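Breakfast Corner on a Folding Table

Filed under: Workplace / Kitchens & Break Areas
2 min read

The breakfast corner at Lasham runs on two appliances and a tray. The facilities lead who set it up in August had a simple brief: coffee and toast, no plumbing. "We had 19 people on the early shift and one folding table," she said. "The coffee maker goes at the back. The toaster goes on the right, next to the tray."

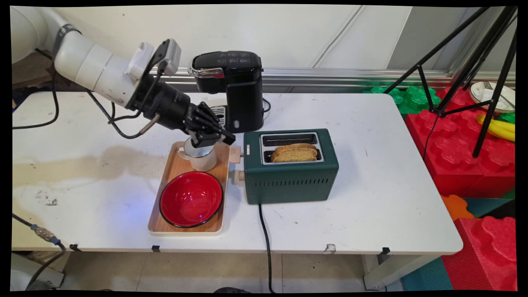

Lasham Site Services — Facilities Team

The tray has a wood-grain surface and takes a mug with a bowl in front of it. "Anything that can spill stays on the tray," she said. She concedes the rule came late — the tabletop already has a large brown stain on the left.

The green toaster does two slices in the front slot, and its lever is on the side facing the tray. Crumbs are cleared at 10 each morning. Her next request is a second tray. "The table can stay," she said.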